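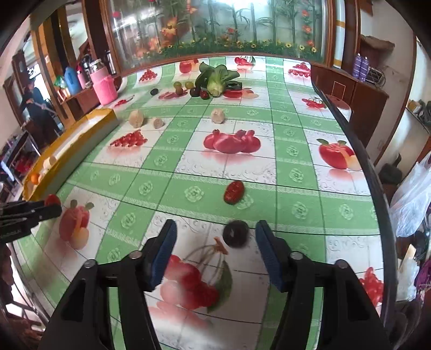 # Plalten Table Produce

Data card and README

We use cookies to remember your display settings and to count visits. Accept all | Manage settings

## Summary

Plalten Table Produce is a collection of 1,049 short recordings of small fruit and vegetables being picked up, moved and sorted on a covered table. Each recording has a label file listing the loose items on the table and the order in which they were handled. The collection was made for work on sorting small food items by kind, size and colour against backgrounds that make the job harder than a bare bench would.

Recordings were made at the Ravport site. Labels were prepared by the Siriwardena group and are released with the recordings under the same terms.

## Setting

All sessions use a long table. Two tables are included, listed in the label files as `table_a` and `table_b`. Table A carries a patterned plastic cloth with green bands, embossed rosettes and white squares printed with fruit: cherries, peaches, pomegranates, grapes and apples. Table B carries a plain grey cloth and is provided as a comparison.

The printed cloth is the main point of interest. Its fruit is red for the most part, and several of the real items are red or near red. A label tool that relies on colour alone will mark printed cherries as items. Print is never labelled as an item, whatever its size or shape.

Some sessions on Table A also include a long, shallow box with yellow edges. Items inside the box at the start of a recording are labelled `in_box`. Items lying against the outside of the box are labelled `on_table`.

## Item classes

There are 7 classes.

- `fruit_round_dark` — round, glossy, dark purple to black
- `fruit_round_red` — round, small, red
- `fruit_orange_small` — round, small, orange
- `date` — oval, wrinkled, dark red to brown
- `cream_piece` — rounded, cream to tan, includes garlic and peeled vegetables
- `leafy` — any loose leaf or bunch
- `other` — anything edible that does not fit above

The `cream_piece` class is broad on purpose. Early labels tried to keep garlic apart from peeled vegetables of similar shape, and two labellers working on the same recording agreed too seldom for the split to be useful. Users who need the finer classes will have to relabel.

Dates are kept in their own class because of their surface. The wrinkles catch light differently from the smooth fruit, and the outline changes a good deal when the item is turned.

## Label files

One plain text file per recording, with the same base name. Fields are separated by tabs, in this order:

1. item number
2. class
3. start zone
4. end zone
5. handling order, or `0` if the item was not moved

Zones follow the bands of the cloth, counted from the near edge. Table B has no bands, so its zones were marked out with a ruler to the same widths. An item lying across a boundary is given the zone that holds the larger part of it. If the parts are equal, use the nearer zone.

## Layout

Items were placed by hand before each recording. No template was used. Placement instructions asked only for a gap between neighbouring items and for at least one item to overlap a rosette or a print on Table A. Touching items do occur, mostly among the cream pieces, and have not been removed.

Fruit was replaced when it split or went soft. Garlic and dates lasted longer and appear in many more recordings per piece. Item numbers restart in every file and can't be used to follow one piece of fruit between sessions.

## Checks

A set of 100 label files was read twice by separate labellers. Differences were settled by viewing the recording again. The settled files are in the `checked` folder and replace the first versions. The remaining files have been read once.

## Known problems

- Glare on the plastic cloth hides the outline of glossy dark fruit in some afternoon sessions.
- Colour of `fruit_orange_small` drifts towards red under the ceiling lamps.
- The cloth was straightened between sessions and the prints don't line up exactly from one to the next. Do not use them as fixed markers.
- `leafy` is thin on Table B.

## Version notes

Version 2 merges the two garlic classes into `cream_piece`, corrects zone numbers for Table B and drops the weight field, which had been left empty in most files. The Trekico reader opens both versions, but it needs the `--old-zones` switch for the first.

Corrections can be sent through the issue page. Give the base name of the recording and the item number.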